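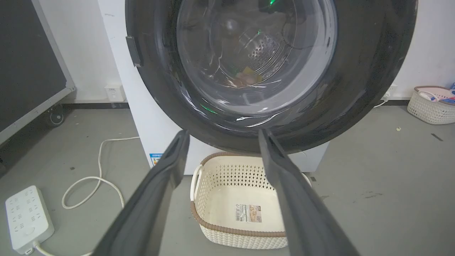
Vilgot Holmgren asked me whether plush toys can go in a front loader at all, or whether they come out as lumps. Most of them can. I've been washing soft toys at home for years and I'll put down how I do it.

1/ Check the tag first. If it says surface wash only, believe it. Same for anything with a sound box or a battery in it. Those get a damp cloth and some dish soap.

2/ Go over the seams with your fingers. A small hole going in is a big hole coming out, and then you're picking stuffing out of the door gasket. Two minutes with a needle saves that.

3/ Don't fill the drum. Toys need room to tumble. A small pile on the bottom is a load. 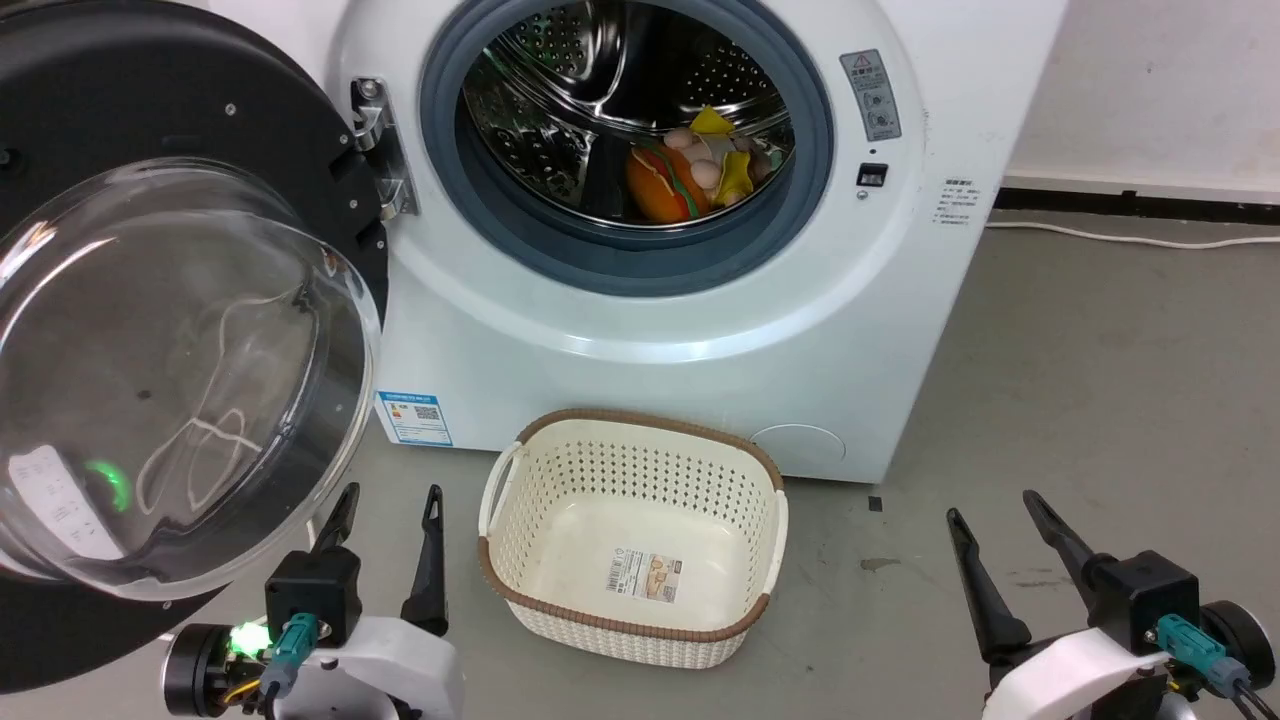 4/ Keep food toys and animal toys together if the colors are close. Burgers, bananas, eggs, it's all the same polyester. Anything bright red or dark blue goes alone the first time.

5/ Cold or cool water, gentle cycle, half the usual detergent. I use Nonero liquid, the unscented one. Powder gets stuck in the pile and you have to rinse twice. No fabric softener.

6/ Low spin. My machine goes down to 416 and that's what I pick. Higher works for flat things like puppets. If a toy is still heavy with water, roll it in a towel and press. Don't wring it.

7/ I don't use the dryer. Heat mats the fur and can loosen glued eyes. Put them on a rack, turn them every few hours, and squeeze the middle before you call it done. In January a thick one took me 40 hours.

8/ Wipe the basket before the clean toys go back in it. Lint and crumbs collect in the bottom.

9/ Valter Fjeld says he puts his in a zipped pillowcase. That's fine for small ones with loose parts. Big ones don't rinse well that way.

Will add something on stain spots later, mostly tomato sauce.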